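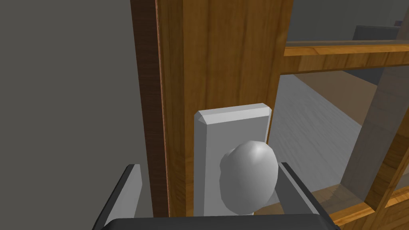
Home | News | Tech | Culture | Games | Newsletters

The most shared picture on Vultville last month was a gray pigeon standing on a bus seat. It has no caption. Users of the message board have added their own, and by the end of March there were so many versions that the moderators gave the pigeon its own section.

The person who runs Vultville's moderation team did not see it coming.

"I thought it would last a weekend," she said. "Most of them do. Somebody posts a picture, people put words on it, and by the time I've had my coffee they've moved on to a different one."

She asked not to be named, as moderators on the site generally do. She has been with Vultville for 4 years and works from home, mostly in the evenings. We spoke by phone for an hour, starting at 7 p.m., before her shift.

The pigeon first appeared in a thread about late buses. A user posted it with the words "he has a transfer." Two other users replied with their own lines, one of them a complaint in the pigeon's voice about the price of a monthly pass. Within a day the thread had 700 replies.

"The first few pages are really funny," she said. "Then there's a stretch in the middle where it's the same joke over and over. Then it gets good again, because people start answering each other as the pigeon. There's one where he's trying to get a refund from the bus company and it goes on for pages."

Vultville is small compared with the big social networks, and it looks older than it is. There are no algorithms deciding what users see. Threads move to the top when someone replies, and sink when people stop. She thinks that helped.

"On a feed you see a thing once and it's gone. With us, the thread kept coming back up every time anybody added to it. People who had missed it in the morning saw it at night. I had users telling me they were sick of him, and every time they posted to say so, they bumped him back up to the top."

The final count when the thread was locked was 3151 replies. It was locked for a dull reason: the software the board runs on, called Prekside, slows down badly on very long threads, and pages were timing out for people on phones. The new section opened the same evening.

Some users took the lock badly. A rumor went around that the bus company had complained. She said no company had been in touch with the moderators at any point.

"I wrote a post explaining about the page loads. I pinned it. I still got messages saying we'd been bought off."

The picture then got out, as these things do. The chat app Falladach carries user-made sticker packs, and someone made one with 80 pigeon stickers in it. Several used lines from the Vultville thread word for word. The pack gave no credit, and that caused the only real argument of the month.

"People were upset about it, and I understand that," the moderator said. "If you write a line that makes a lot of people laugh, you'd like your username on it. But it's hard. Half of those lines were built on somebody else's line. Who do you credit for the refund one? There must be a dozen people in that."

The sticker maker later added a link to the board in the pack's description. She said that brought in a wave of new accounts, most of which posted one pigeon and never came back.

Where the picture itself came from is still not settled. The user who posted it said they had saved it from another site long ago and didn't remember which. A few people have claimed to be the photographer. One said it was taken on a shuttle in Rugemalira and offered a second shot of the same bus, but the seats in that one were a different color, and users picked it apart in an afternoon.

"I'd like to know," she said. "If the real person turns up we'll put their name at the top of the section, or take it down if that's what they want. We've said that publicly. So far it's been people who want the attention."

I asked whether the moderators had thought about selling anything, as other sites have done with their own running jokes. She said a user had offered to print shirts and that the answer was no, mostly because of the question over who owns the photo.

"Also I don't want to mail shirts," she said.

The workload has come down since. At the peak she was reading reports until 2 a.m. – nearly all of them minor, such as the same picture posted twice or a caption somebody found mean. A handful of posts were removed for naming a real bus driver. That rule was in place before the pigeon, and she said the team would have done the same in any thread.

New pictures have come along. There was a short run of a dog in a laundromat, and somebody tried hard to make a goose happen. The goose lasted two days.

"You can't push it," she said. "The person with the goose made all the captions in advance. There was nothing left for anybody else to do."

She does have a favorite from the original thread, and it is one of the plain ones. The pigeon is on the seat, and the text reads "this is not my stop either." She has it saved on her phone.

The section is still open, though posting has slowed to a few new captions a day. She went to log on at 8 p.m. There were six reports waiting, and one of them was about the goose.

Comments

busfare_blues: The refund saga is the best thing I've read on that site. Start at the part where he asks for a supervisor.

marlow77: I was in the thread on day one and "he has a transfer" still gets me.

quietcarriage: So who took the photo?? Surely somebody recognizes those seats.

toastrack: Justice for the goose.

More in Culture

Why old message boards are getting new users
The sticker packs people send most, and who makes them
Captions without credit: a short history
Your favorite reaction pictures, ranked by readers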